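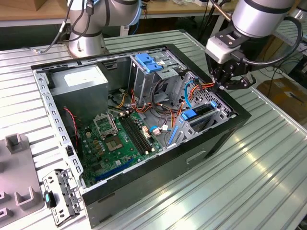

What does a recycling company want with a robot that can take a computer apart?

Mostly the parts that a shredder destroys. A memory module which comes out in one piece can be tested and sold again, and the same module after the shredder is only a few grams of mixed scrap.

This was the first thing I was told at Cimutora, a small engineering firm in Estonholm, when it opened its workshop to visitors in June. I had come with a group of people from the repair and recycling trade. We were given tea, a badge and a pair of safety glasses, and then we were taken through to the back, where the project called Llanos has its cell.

The cell is smaller than I expected. It has two arms and a ribbed aluminium table, and on the table a desktop tower lay on its side with the side panel already off. One of the arms carries a gripper with two black fingers. When I came close enough to look, the fingers were just above the front corner of the case, near the drive bays and the cables. The socket on the motherboard was open and had no processor in it.

The cables are the hard part, our guide explained. A metal bracket is always a metal bracket, and it stays where it is. A bundle of power wires lies differently in each machine, and if you pull one of them the others move also. A person solves this with the fingers and does not think about it. For the robot it took the team two years to get to a result they were willing to show to strangers.

The plastic tabs are easier. Many office computers were built so that a technician could open them without a screwdriver, and what is convenient for a technician is often convenient for a gripper too. The older machines with many screws are still sent to the manual benches.

The computers come from Cindell, a collector which takes them from offices and schools. Cimutora received 400 of them for the trials, and 192 have been through the cell until now. I asked if this was fast. The guide laughed and said that a good worker with a cordless screwdriver would still win, but that the good worker is difficult to find and does not want to do it all day.

I had some doubts, and I keep a few of them. Laptops were not shown, and to my question about glued batteries the reply was rather short. Also the price of the cell was not given, although three of us asked for it in different ways.

After the tour we could stay by the table as long as we wished. Most visitors went back to the tea. I stayed with a man who runs a repair shop, and we talked for around half an hour about which cases are good to open and which ones cut your hands. The next open day is planned for the autumn, and places must be booked through the Cimutora office.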